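Bench notebook, table-setting jobs
Tuesday, after lunch

Back on the tray. Mei reckons we should've picked a harder chore by now, but I still think if you want to know whether a machine can help around the house you start with the stuff a six-year-old gets asked to do. Lay the table, clear the table, put the tray back where it lives. Not glamorous! My mum would've called it earning your tea.

Plan for the arvo was to get hand-guided runs of the clearing job, with the green tray next to the stripy placemat on the white table. Felicidad did the first batch and I took over when her wrist got sore (the grip needs padding, I've written that on the whiteboard twice now).
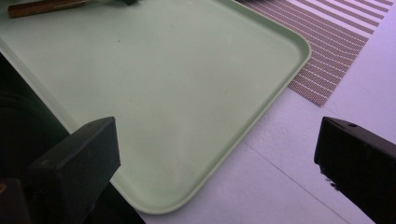
What went well

The approach, mostly. Coming in over the tray with the fingers wide open feels natural once you stop thinking of it as a tool and just reach. We logged 22 runs before the kettle went on, and I'd keep all but 5 of them. The ones I'd bin are my fault, I got chatty with Hollis and wandered off course.

What didn't

Pale green on white under our lights. Imani ran the Sarkell edge finder over this morning's lot and it was fairly sure of the rim where there's a highlight on it, then vague as anything along the duller bits. A person doesn't even notice that, you just know where a tray stops. Demetrius wants to swap in a darker tray and be done with it. I'm against! People own pale trays. If the thing only copes with colours that suit it, we've built a very fussy houseguest.

Then there's the rim. It's low, so getting a finger under it means coming in nearly flat to the table, and at that angle I bumped the tabletop more often than I'd like to admit. Corner first felt better than side on. I'd like to try a thinner tip, and Hollis says he can print one overnight on the Vorska if I send him the file before he leaves.

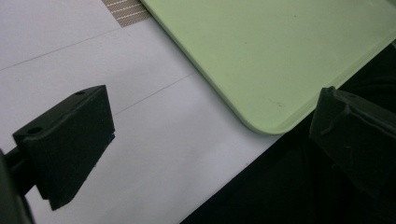
Lining up on the rounded corner of the tray, fingers open.

So, can it do chores yet? Ask me about wiping a bench and I'd say nearly. Clearing a table, no, not without one of us holding the other end of the problem. Mei says the Bellamy mob are talking about 4,000 runs before they trust a single task, and at our pace that's a lot of biscuits.

For tomorrow: send Hollis the file, pad the grip, ask Imani for the rim results split by lighting. Start at 8 if Felicidad's on the early train.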